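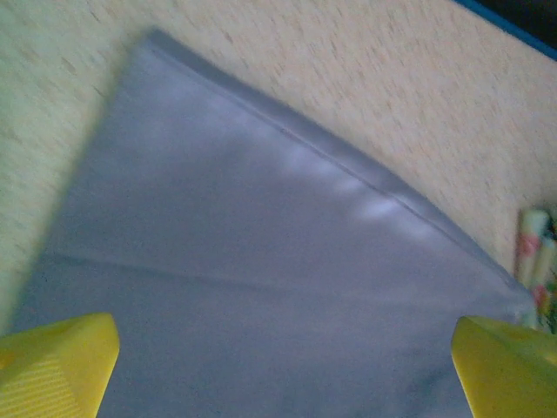 Session 4: Folding flat pieces

Household Skills, evening course, Proltholm Center
Handout by Beryl Pearce

Welcome back, everyone! Last week we got through towels, and I was so pleased with how the stacks came out. Tonight we move on to single pieces of cloth, which sound easier and (as Danang found with his napkins) can be a good deal more stubborn.

1. Lay the cloth flat on the table and smooth it from the middle out, with the whole of your palm. Fingertips only push the creases around.

2. Look at the corners before you touch them. A corner that reaches off to one side, away from the rest, usually means the piece is lying at an angle, so turn the whole cloth and leave the corner alone for now.

3. Find the edge where the fabric doubles over. On gray or lilac cloth it shows up as a little ridge, with pale highlights wherever the material puckers - run your thumb along it slowly and open it out.

4. Fold in half, then in half again. Press each fold once and move on.

A long faint crease across the middle is nothing to fret over, and you are welcome to use it as a guide line if it happens to run straight.

For next time: please bring one pillowcase, and read page 63 of the course booklet. Kirsty Bellamy has spare copies in room 200.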